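Subject: Re: [warkdale-writers] Listing publication credits in a cover letter

On the list last night, a member wrote:

> I'm sending a collection out in January and I'm stuck on the cover
> letter. I've had 9 stories in print, but two of them were in the
> Etstead anthology, which only sold locally, and one was a reprint.
> Do I list everything? Do I say which one was a reprint? The
> guidelines only say "a short biography".

I would leave most of them out. When I was reading submissions for Alisis we had more than 200 letters in a single window, and I read the story first and the letter afterwards. A long list of credits made no difference to what I thought of the story. It did sometimes mean I had to hunt for the word count.

Pick the three you would be happy for the editor to look up. Give the title of the story and where it appeared, and leave it at that. You don't need the issue number or the month unless they ask for it.

On the reprint, it depends on what you are claiming. If you list the magazine that first took the story, there is nothing to explain. If you list the second place, put "reprint" in brackets after it. What you do have to be clear about is whether anything inside the collection has been published before. That goes in the letter as a separate line, with the story title, who published it and whether the rights have come back to you. Check the contract for this. My own one with Ayele kept the rights for 6 months after publication, and I had forgotten that until I went back and read it.
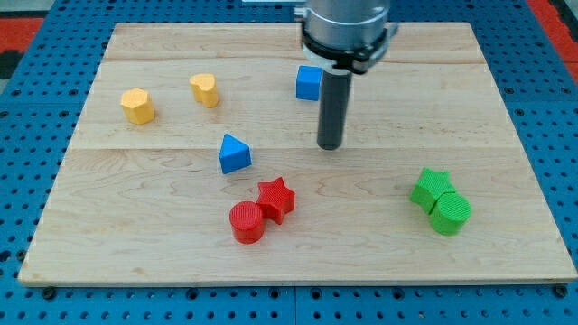
As for the Etstead book, I would count it. Somebody chose those stories and printed them. Whether it sold outside the town is a matter for the publisher and you don't have to mention sales at all in a letter like this.

> Also, should I say how long I've been writing?

No, I'd skip that. The same goes for courses, unless the guidelines ask about them. Where you live and what you do for work is enough for a short biography, and I would keep the whole thing under 36 words if you can. Mine is two sentences and I have used it for years with only the credits changed.

One more point on the guidelines. Some places want the biography in the body of the email and some want it on a separate page with your name off the manuscript. Read that part twice before you send.

I can post the letter I used last time if that would be any help. It's very plain.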